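Disthorpe Handling Laboratory
Gripper Comparison, Station 4
Pre-Session Safety and Inspection Checklist with Inspector Comments

Equipment covered: hand-held gripper tool (orange ridged pads) and Trundenix fixed-arm gripper
Inspector: Fatos Kadrić
Reviewed by: Joon-young Gil
Period: April

This checklist is to be completed before each comparison session. Mark each item Pass, Pass with comment, or Fail. An item marked Fail stops the session until the reviewer has signed the correction.

Section A. Work area

A1. Table stable and level; no sharp edges within reach of the operator.
Result: Pass

A2. Backdrop secured at the top and kept clear of the operator's feet.
Result: Pass with comment
Comment: The cloth is wrinkled where it meets the table. Wrinkles are acceptable for the handling trials but shall be smoothed before any camera comparison.

A3. Openings in the tabletop identified.
Result: Pass with comment
Comment: The small round hole is open. Small test items shall not be placed beside it. A cover has been requested from Akyol, order line 513.

A4. Walkway behind the operator clear.
Result: Pass

Section B. Hand-held gripper tool

B1. Finger housings free of cracks; screws seated.
Result: Pass
Comment: Both fingers were checked with the hand driver. The left finger had one screw a quarter turn loose. It was tightened and marked.

B2. Soft pads bonded along their full length, with no tearing between ridges.
Result: Pass
Comment: Pads are to be replaced after 2820 closures or at the first sign of tearing, whichever comes first.

B3. Square markers on both fingers flat, clean, and readable by the camera.
Result: Pass with comment
Comment: Marker detection dropped out twice when the operator's sleeve crossed the view. Sleeves are to be rolled above the wrist.

B4. Operator's thumb clear of the finger travel during closing.
Result: Pass with comment
Comment: The operator's thumb rests close to the base of the fingers when a light object is held. This is permitted, provided that it stays behind the finger linkage. New operators shall be shown the correct position before their first trial.

B5. Trial grasp of a light, irregular object.
Result: Pass
Comment: The toy handbag was used for this item. Its ribbed front and thin handle make it a useful check on pad contact. The grasp is to be taken across the body of the bag and never by the handle.
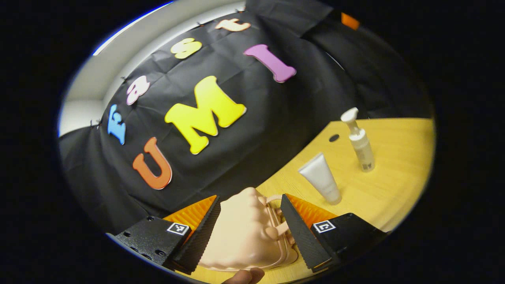

Section C. Trundenix fixed-arm gripper

C1. Emergency stop tested from both sides of the table.
Result: Pass
Comment: Both buttons stopped the arm. The button on the wall side is stiff and should be looked at during the next service.

C2. Closing force limit set to the low range.
Result: Fail, corrected
Comment: The controller had kept the setting from the Saturday session. The limit was reset and the test repeated. Reviewer signed.

C3. Arm speed reduced while a person is within reach.
Result: Pass

C4. Cable run clear through the full range of motion.
Result: Pass with comment
Comment: The cable rubs lightly on the second joint. Prevbridge has been asked to supply a longer clip.

Section D. Test objects

D1. Bottles and tubes closed, with no leakage on the table.
Result: Pass

D2. The same object set used for both grippers.
Result: Pass
Comment: Objects shall be returned to the tray between trials so that both grippers begin from the same layout.

Open actions

Cover for tabletop hole: Akyol, awaiting delivery.
Longer cable clip: Prevbridge, awaiting reply.
Wall-side stop button: F. Kadrić, next service.
Force limit to be read aloud and recorded at the start of every session: all operators, effective immediately.

Station 4 released for comparison trials, subject to the comments above.

Signed: Fatos Kadrić, Inspector
Countersigned: Joon-young Gil, Reviewer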